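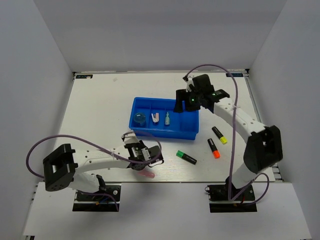
How do I stop a junk drawer from growing back?
Print | E-mail

I have cleaned out the kitchen drawer 3 times since November. Each time it looks wonderful for a week, then the batteries, soy sauce packets and mystery keys return like geese. I bought a Sarkell organizer and now the junk simply has assigned seating. What am I doing wrong?

zomirura716

Your drawer is too big. Mine was the same until I gave half of it to the dish towels. Towels don't tangle with anything. Then set a timer for 45 minutes, dump the rest on the counter and put back only what you can name out loud. "Thingy" is not a name. I threw out a charger for a phone I traded in when I still had bangs.
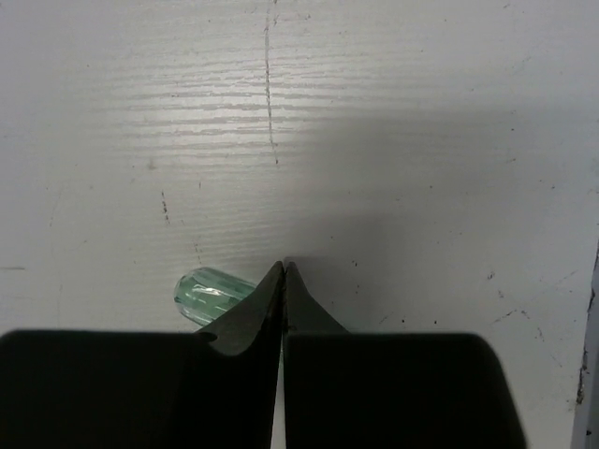
The keys go in an envelope with the month written on it. If you haven't opened it in a year, they belong to a house you don't live in anymore - let them go.

vetbridge_mom

get a bigger drawer

Jaber200

I'd leave the organizer in and take out the small bins nearest the front, where everything gets tossed on the way to the phone. Soy sauce goes in the fridge door. It won't get used there either, but it's a different door and a different problem.

lidless_in_ohio

Print | E-mail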